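Helmi Rautiainen
Tuesday, a small thread about good practice with two arms on one table. I write down our rules so I can argue with them later.

1/ One arm owns the object. The other arm waits, or holds something still. Two arms must never decide at the same moment.

2/ Speed limit is 50 per cent when the grippers are near each other. Oratile Khumalo wanted 60. We stayed with 50.
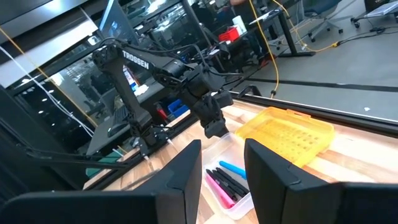

Four markers in a clear container, seen between the right gripper's fingers. The other arm is just over it.

3/ Cables go over the shoulder of the arm, with enough slack for the full reach. Check this before power, every time.

4/ After 6 failed grasps we stop and write a note. Please do not "just try once more".

5/ Stop button within reach of the person who watches. If you leave for coffee, the arms stop too.

Rule 3 is the one we still break. Corrections are welcome, also for my English.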